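Robots Have Rules Too!

Have you ever been told not to run with scissors, or to tie your hair back before a cooking lesson? Rules like that keep people safe. Robots work near people as well, and some of them are strong enough to lift a fridge, so they need rules of their own. Quite a lot of rules, as you're about to find out!

Who makes the rules?

A robot rule that lots of people have agreed on is called a standard. Engineers, scientists, factory workers and safety experts from many different countries get together and argue (politely!) over every sentence. How fast may a robot arm move when a person is next to it? How hard may it press? Where should the big red stop button go? When they finally agree, the answers are written down and shared, so a robot built in one country can be just as safe as a robot built in another.

Standards get changed, too. Robots learn new tricks all the time, and a rule written for a giant welding arm might be no use at all for a little robot that waters the plants.

Rules for teaching

Here's something brilliant. Many robots learn by copying us! A person picks up a pair of grippers – think of them as robot hands that you hold in your own – and does an ordinary job with them, such as putting a pencil in a cup. The movements are recorded, and a computer studies them again and again until it starts to spot the pattern.

Teaching has rules of its own. Malsha Mollah looks after the teaching sessions at a robot workshop called Lateck, and her list is stuck up by the door where everybody has to walk past it:

Check both grippers before you start.
Keep the black and white markers clean and uncovered.
Move smoothly. No snatching!
Watch where the cables are.
If something goes wrong, say so. Don't hide it.
Stop for a rest when your arms get tired.

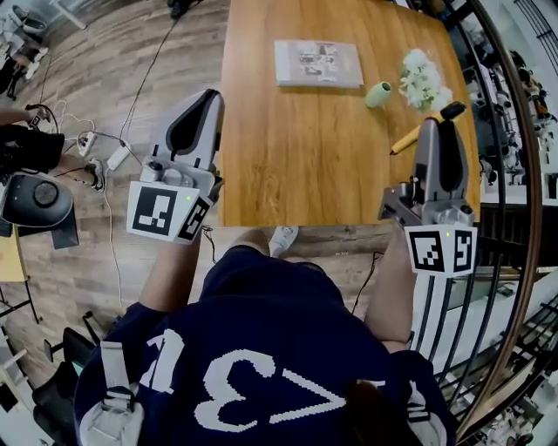
One gripper for each hand. The white cubes carry black and white patterns, and each has a small green light.

Why do the markers matter so much? A camera can find a bold square pattern very easily, and a computer can use it to work out where the gripper is and which way it is tilted. Put your thumb over the pattern and the computer may lose track. It's a bit like playing hide and seek with somebody who is trying to help you!

The rule about mistakes is Malsha's favourite. One Tuesday her team looked back through 1,361 recordings and found 237 where something had been dropped or knocked over. They didn't throw them away. They labelled each one clearly, so that the computer would know which recordings showed the job done well and which showed a wobble.

Being fair to people

Good practice is also about being kind and honest. If you are being recorded, you should be asked first, and you should be told what the recording is for. You can say no. People walking past in the background count as well!

Try it yourself

You need 2 pairs of kitchen tongs, a pencil, a plastic cup and a friend. Use the tongs to put the pencil in the cup while your friend watches. Now write 4 rules that would help somebody else do it safely and well. Swap with another pair and follow their rules exactly as they are written. Did you get stuck? Then change the wording and have another go – real standards writers do that all the time.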